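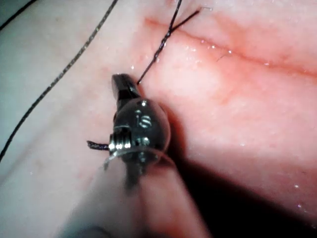 Black thread on the pink pad, and the light catching every tiny droplet.

The stitching page, autumn and winter

Hello again! A few of you asked when the practice pad page would be back, so I've dusted it off. It's mostly me going on about thread, I'm afraid, with the gallery wrapped round it, but that's how it was last time and you were all very kind about it.

For anyone new, the stitching sessions are in room 291 on the Druven corridor (past the lifts, second door after the noticeboard with the choir posters on it). We put stitches into synthetic tissue, take most of them out again, and put them back in slightly better places. I started coming in September, when my knots were really quite bad, and I've got a whole notebook of crossings-out to show for it.

I'm fond of the pads. I know that's an odd thing to be fond of! They have a bit of give, and when the surface is moist they glisten under the lights and look far more alive than anything that comes out of a cupboard has a right to. The pink is a good colour to work on as well, with black thread. You can follow a strand the whole way along and see which one is lying over which, and when you're three throws into a knot and have lost your place that's worth a great deal. Temitope Igwe swears by a pale pad and blue thread and we've agreed to stop discussing it.

We've been using the Kvaran pads this term. They're softer than the last lot and they forgive you less. If you pull up too hard the edges bunch and you get a little ridge, and the ridge stays there looking at you for the rest of the session. If you don't pull enough, the stitch sits up off the surface like a loose bootlace. I go too tight when I'm in a hurry and too loose after lunch.

Then there's thread. I can bore on about thread for hours. The thing I wish I'd got into my head earlier is that the loose part matters as much as the bit you're holding. I used to look only at the end I was pulling, and all the while the slack would be making loops behind me and lying down across the stitches I'd already done. Now I stop every so often and look at the whole length. Where's it coming from, where's it going, is it about to catch on anything? It takes two seconds and has saved me a lot of unpicking.

A nice long curve is what I'm after. When the thread comes up off the work in one easy sweep, you can feel your way to the right amount of pull, and it slides through without dragging the hole open. When it comes up at a mean little angle it saws at the edge of the pad and you can see the mark afterwards. Matěj Kratochvíl has a way of letting it settle before he tightens, just holding it there a moment, and his rows come out lovely and flat. I've been copying him shamelessly. 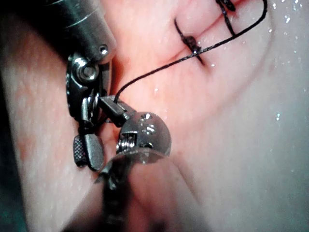 The other half of it is where you take hold. Grip right at the end of the thread and it's inclined to slip away from you, and then you're chasing a black squiggle across the pad while everybody politely looks elsewhere. Grip too far down and there's no room left to make a loop. I like to leave myself a short tail and know where it is before I start the next throw. My tails were all sorts of lengths in the autumn, some of them like whiskers, and Casimiro Arroyo went down my row snipping them level and humming. They look much smarter now.

I should say something about spacing too, having been told off about it. Even gaps! Same distance back from the edge on both sides! I had a phase of starting out beautifully and then getting wider and wider as I went along, so that the last stitch was practically in the next postcode. What cured me was doing a very short row, four stitches only, over and over, and not letting myself go on until the fourth matched the first. Dull, but it worked, and I could listen to the radio.

A curved pad is harder than a flat one, by the way. You'd think it would be the same job on a slope, but the surface falls away from you and the far side of each stitch wants to come out lower than you meant. Do a flat one first if you've had a few weeks off. I didn't, last week, and I was sulking by half past.

Odds and ends

The Brivavero thread has come in and it's in the top drawer on the left, still in its paper. Please finish the open packets first. There's a tub for cut ends on each bench, and I'd be grateful if people used it, as I found one stuck to my cardigan on the bus home.

Pads that have been stitched to ribbons can go in the box under the sink. Elínborg Sveinbjörnsson goes through it and rescues the ones with a clean side left, and there's usually more life in them than you'd think. Give them a wipe and lay them flat with nothing on top. One got left under a ring binder and it has a spiral printed down the middle to this day, which I rather like, though I've not managed to persuade anyone else to stitch on it.

If you want a place after Christmas, ring 2139 and ask for Aksel Hauksdóttir, or put your name on the sheet by the door. Beginners are very welcome, and there's plenty of bench. Bring your glasses if you wear them for reading! I spent my whole first session squinting and blaming the lamp.

I'll add more to the page in the new year, when I hope to have a long row of my own that I'm not ashamed of. In the meantime, if anybody has walked off with the small sharp scissors with the tape on the handle, could they please come home.

Page last changed 6 December 2021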